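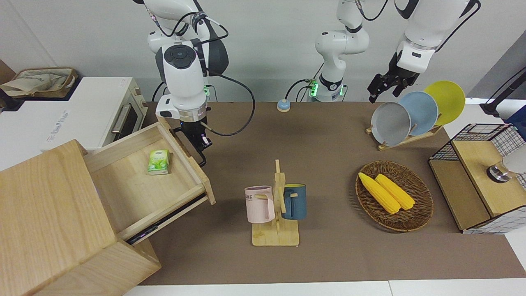

Kollholm Fight Night – your questions

When are doors?
Six. First bout at seven, main event whenever we get to it.

Is Bahrami still fighting?
Yes. Still the main event, five rounds. The November card was called off but the bout wasnt.

Weigh-in open to the public?
Yes, day before, Gronard Hall, side entrance. Free. No bags.

How many tickets left?
Nearly 40 standing. All 599 seats gone.

Can I bring kids?
Over 12s only, with an adult. Max 3 per adult.

Refunds?
Only if the whole card is off. Change of opponent – sorry, no.

Where do I park?
Hurnura Road car park, behind the gym. Fills up quick so come erly.

Can I watch at home?
Stream link goes up on the day.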